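Skudska: Making and Mending for Young Readers

A gripper you hold yourself

A robot arm usually ends in a gripper. The gripper is the part that picks things up. Most grippers have fingers, though they are much simpler than yours. Two straight fingers that come together and move apart are enough to lift a cup, pull a sock out of a drawer or turn over a page, if the robot knows how to use them.

Knowing how is the hard part. You can pick up a sock without thinking about it. A robot has to be told, or shown, where the sock is, how to come at it and how hard to squeeze. One way of showing it is to take the gripper off the robot and put it into a person's hand. The person does the job, and the gripper keeps a record of what happened. Later, a computer goes through many of these records and looks for what they have in common.

The Senik is a hand-held gripper of this kind, and it can be put together at home or in a shared workshop. You will need a grown-up for the cutting and for anything to do with batteries.

What the parts do

The body is the part behind the fingers. It holds the electronics and gives everything else something to be screwed to. It is printed in two halves that close like a lunch box. On a printer of ordinary size the halves take all day, so start them in the morning.

The side frames stand up from the body, one on the left and one on the right. They have holes cut through them. Holes save plastic and make the frame lighter, and as long as they are in the right places the frame is still stiff. Look at a bicycle chainring or the arm of a crane and you will find the same idea.

The fingers are fixed to the side frames. A bright colour is a good choice here. The computer has to find the fingers in every recording, and bright plastic is easier to pick out from a dark floor or a shadow than black plastic.

The sensors are what the gripper notices the world with. A sensor turns something real, such as light or movement, into numbers. A thermometer is a sensor. So is the part of a telephone that knows which way up you are holding it.

Then there is the cable. It needs to be long enough for you to reach the floor and a shelf without pulling anything off the table.

Putting it together

1. Lay all the parts on a towel. Small screws roll, and a towel stops them.

2. Fit the electronics into the lower half of the body. Do not force the plug. It only goes in one way round.

3. Close the two halves and put in the top screw. Turn it until it stops, then leave it alone. Printed plastic cracks if you keep turning.

4. Fix the side frames. Check them by eye against a door frame or a window. If one leans, loosen it and try again now, while it is easy.

5. Fit the fingers last. When they are open they should stand side by side, and the widest gap between the tips should be 134 millimetres. Measure it with a ruler.

6. Put the whole thing on the kitchen scales. A finished Senik weighs 912 grams, which is a bit less than a bag of sugar. If yours is much heavier, the body has probably been printed solid.

Even 912 grams feels like a lot after a while at the end of your arm. Rest when you need to. A tired arm wobbles, and the wobble goes into the recording.

Why the label matters

Every gripper should carry a label with a number on it, and often a square pattern called a QR code as well. The pattern is another way of writing something down, made for a camera to read. If two grippers are used in the same room, the label tells you which one made which recording. It does not matter if the label is stuck on upside down. A reader can find its way round the code from the three large squares in the corners.

Trying it out

Choose something soft for the first go. A folded T-shirt is good, and so is a woolly hat. Hard things slip, and glass is a bad idea.

Move more slowly than you normally would. Bring the fingers down on each side of the hat, close them, lift, count to two and put it down again. Then do the same from the other side. A robot that has only ever seen a hat picked up from the left may not manage it from the right – the computer can learn only from what is in the recordings.

Different rooms help too. If every recording is made on the same white table, the robot may come to depend on the white table without anybody meaning it to. A bedroom has curtains, blankets and sunlight from one side, and clothes lying where people left them. That is much closer to the places where a helpful robot would have to work.

Words to know

Gripper: the part of a robot that takes hold of things.
Sensor: a part that turns light, movement or something else into numbers.
Frame: stiff pieces that hold other pieces in place.
Recording: everything the sensors noted down during one try.

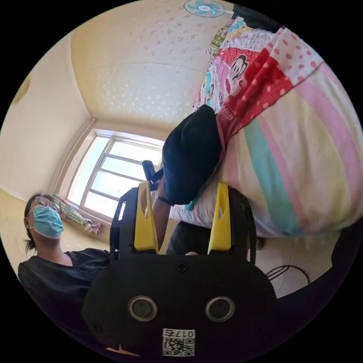 Skudska, issue 51, page 2

A hand-held gripper in a bedroom, seen from behind. The yellow fingers are standing upright with the gap open between them, and each has an oval hole near its top. Look for the small screw in the top of the black body, and for the label: the number on it is 0175, and it is upside down. The bed beyond has a patchwork quilt with two monkey faces.

Next in this series: how to wind a cable so that it does not tangle.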